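3.2 Gathering demonstrations for the tray task

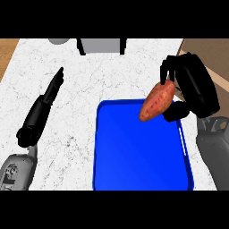
Figure 4. Simulated kitchen counter during a tray-loading episode. The right gripper holds a sweet potato over the upper right corner of the tray; the left gripper is closed and empty.

All demonstrations for the tray task were gathered in simulation. The task is simple to state: one of the two arms must pick up a vegetable from the counter and put it down inside the tray. We chose it as the first task in the Remon set because it needs a firm grasp, a carry and a release, but no close work between the two hands. The instruction given to the learner is a single sentence, for instance "put the sweet potato in the tray" (Figure 4).

Two operators, Géza Halász and Sándor Mészáros, drove the arms by hand controller through the Holler interface. Each controller sets the position and tilt of one wrist, and a trigger opens and closes the fingers. Both arms are live throughout an episode, even when the task calls for only one of them. We asked the operators to keep the idle hand closed and away from the tray. In early trials it was left wherever it happened to be, and the policy learned to drift it towards the object for no purpose.

Before every episode the simulator draws a new layout. The vegetable is placed at random within reach of one arm, with a random turn about the vertical axis. The tray is shifted by a small amount but keeps its general direction. Counter surface, tray colour and lighting are drawn from a fixed list, and the seed is stored so that any layout can be rebuilt later. Long, tapered shapes such as the sweet potato were included on purpose. They can be held at many angles, and a grasp near one end leaves the other end hanging — a case which our earlier set of round objects did not cover.

An episode ends when the operator presses a button, and not when the simulator detects success. This leaves a short still period at the end of most recordings. We trimmed it to 200 milliseconds, enough for the policy to learn that it should stop after letting go.

In total the operators recorded 191 episodes. An episode was kept if the vegetable came to rest wholly inside the rim and the tray had not been pushed off its starting place by the arm. Drops followed by a second, successful grasp were kept and tagged as recoveries. After this check 118 episodes remained, and of these we used 98 for training and held back the other 20 for tuning. The rejected episodes were stored as well, and Section 5.3 looks at whether they are of any use to a success classifier.

Each kept episode holds the camera views, the joint angles of both arms, the finger commands and the instruction. Object positions are saved too but are never shown to the policy. They are used only by the Veres replay tool, which runs the recorded commands again from the stored seed and flags any episode whose final layout differs from the original. Contact between the fingers and the object was the usual cause of a mismatch, and we lowered the physics time step until replay agreed for every kept episode.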